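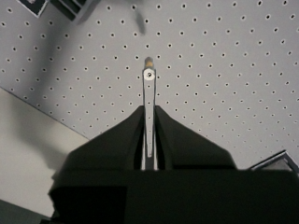
trindarby-colorways README

트린다비(Trindarby) 스니커즈 컬러웨이 + 재발매 기록 모음. csv 하나, 사진 없음. 급하게 정리한 거라 빠진 데 있음. 발견하면 이슈로.

들어있는 것
행 3,770개. 한 행 = 한 컬러웨이의 발매 한 번. 같은 색이 세 번 재발매됐으면 세 행임. 고유 컬러웨이는 1,059개.

컬럼 여섯 개
model: 모델명. 로우/미드/하이 구분은 이름 뒤에 붙음
colorway: 공식 색 이름. 별명 아님
nickname: 팬들이 부르는 이름. 없으면 빈칸
season: 발매 시즌. 예) SS, FW + 연도
retail: 발매가. 원화 아니고 현지 통화 그대로
region: 발매 지역

출처
Benedita Quintela가 모아둔 옛날 카탈로그 스캔이 제일 큼. 나머지는 Tavares 매장 발매 공지, Jaime Aguiar의 개인 스프레드시트. 세 군데 값이 다르면 카탈로그 우선. 단 발매가는 매장 공지 우선 (카탈로그 가격이 자주 바뀌어서 못믿음).
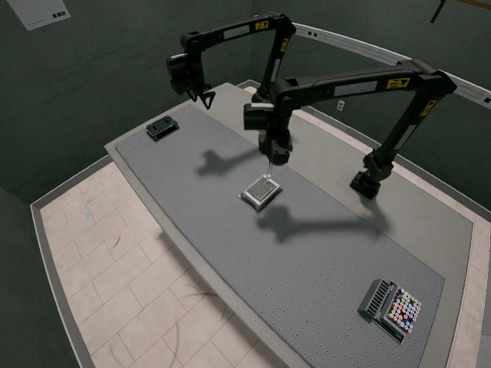

타공 보드를 얹은 테이블과 검은 로봇 팔 두 대, 렌더링

정리 방식
색 이름은 영문 소문자로 통일. "Bone/Rust"랑 "Rust/Bone"은 다른 컬러웨이로 봄. 앞에 오는 게 메인 색. 이거 합쳐달라는 요청 많은데 안 합침.
별명은 Sze-wing Wu가 포럼 글 뒤져서 넣음. 두 개 이상이면 세미콜론으로 구분되있음.
중복 제거는 model + colorway + season + region 기준. 무작위로 100행 뽑아서 손으로 대조했고 틀린 건 6행, 전부 시즌 표기 오류. 고쳤음.

알려진 문제
미드 모델 초기 발매분은 region이 거의 비어 있음. 카탈로그에 안 적혀 있음.
Preritz 협업 제품은 일반 모델이랑 이름이 같은 경우가 있음. colorway 끝에 (pz) 붙은 거 확인.
샘플, 직원용(friends & family)은 뺐음. 몇 개 섞였을 수도.
키즈 사이즈는 성인이랑 색이 같아도 별도 행임. 집계할때 주의.

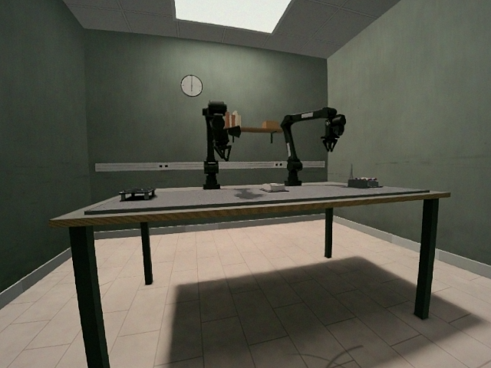 쓰면 안 되는 데
리셀가 예측. 리셀 데이터가 아예 없음, retail만 보고 시세 뽑지 말것. 정품 감정에도 쓰지 마세요. 스타일 코드가 없어서 대조가 안 됨.

업데이트
매주 일요일 밤에 새 발매분 추가. 밀릴 때 있음. 7월엔 쉼.
다음 버전에서 Tiritz 라인을 따로 파일로 뺄 예정. 지금은 본 라인이랑 섞여 있어서 model이 T-로 시작하는 행만 거르면 됨.
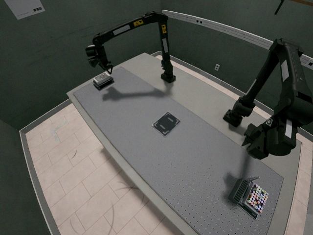

다만 T-Court는 이름만 그렇고 본 라인이니까 빼고 거를 것. 이거 때문에 집계 틀린 분 벌써 두 명.

기여
PR 환영. 출처 없는 행은 안 받음. 카탈로그 페이지 번호나 공지 링크 꼭 적기. 별명 추가는 Svitlana Panasiuk한테, 나머지는 Reginald Iwasaki 태그.

라이선스
CC BY 4.0. 카탈로그 스캔 원본은 포함 안 됨, 달라고 해도 못 드림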